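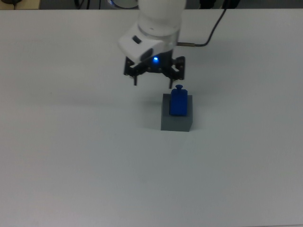 How often should you descale a kettle in a hard water area?
Every 2 weeks if the kettle is used daily, and every 4 if it only boils a cup at the weekend.

I moved to Dorwood in July and the water report for the district gives the hardness as 14 grains per gallon. My old place in Drostby had soft water and I never descaled anything. The Flunier kettle (3,000 watts, flat base, concealed element) had a visible crust along the fill line before the first month was out.

Scale is mostly calcium carbonate. It forms when the water is heated and dissolved bicarbonate breaks down. A layer on the base slows heat transfer, so the thermostat cuts out late and the kettle gets noisy.

My method is plain citric acid. Two tablespoons in a half-full kettle, bring to a boil, switch off, leave for twenty minutes, pour out, rinse twice. White vinegar also works but the smell stays in the lid seal for days. The Pană sachets are citric acid with a blue dye and cost more per dose.

The mesh filter in the spout needs to come out and soak separately in a mug. Mine clips in from the inside and has to go back with the tab facing up, or the lid will not latch.

Posted 26 May 2019
Print this post | E-mail this post

This site uses cookies. By continuing to browse you accept their use.

Contact | Back to top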